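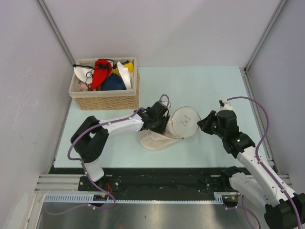 Rernska, the home goods maker behind the Grecu line of hand-woven baskets, is bringing its popular Basket Swap back this September, and this year we've made room for a whole lot more people to join in. If you've ever lived with a basket by the door, you know how it goes. It starts out with one or two things in it and before long there's a jumble of red, yellow, navy blue and dusty pink, with something white leaning over the rim and a loop of black cord hanging down beside it. We love a basket like that, with its beige cloth liner folded over the top, and we'd like to help you get to the bottom of yours.

The Basket Swap opens on Saturday at 10 in the morning at the Nunisia Hall, and it runs until 4 in the afternoon. Admission is free. Bring a basket, a bag or simply an armful of clean caps, scarves, small bags and other soft things that your household has stopped using, and take home whatever catches your eye from the tables. There are no tickets or points to keep track of, and you're welcome to come and browse even if you have nothing to bring!

Last year's swap drew 503 visitors, and 867 items went home with somebody new. Those are wonderful numbers for a small hall with one coat rack, and we're grateful to everyone who waited so patiently on the stairs. This time we have the upstairs room as well, with seating for anyone who'd like to stop and rest their feet.

"My mother kept a wicker basket in the hallway all through my childhood, and every hat in the family lived in it, along with a good many that I think belonged to the neighbors," said Leokadia Zieliński, founder of Rernska. "When we started making our own baskets, that was the one I had in mind. I wanted it big enough to be a little messy."

Also on the day, Bogumił Zieliński will lead two short sessions on sewing a removable liner for a rectangular basket, at 11 a.m. and again at 2 p.m. The sessions use cotton remnants from the Rernska workshop, and all the thread and pins are provided. Children are welcome with an adult. Each session lasts 40 minutes, so you may want to bring the measurements of your own basket written down: length, width and the height of the sides.

The first 200 households through the door will receive a Grecu cloth liner in natural beige, which folds over the rim and goes through the wash with everything else. The liners are a gift from Zomus, our fabric supplier.

"People bring in such lovely things, and they always apologize for them," said Elie Twal, events manager at Rernska. "Please don't apologize. Just come, and have a cup of tea while you're here."

Anything left at closing time will be washed, sorted and given to local charities.

Items should be clean and dry. We're unable to accept shoes, bedding or electrical goods.

Media contact: Henryk Ostrowski, Rernska press office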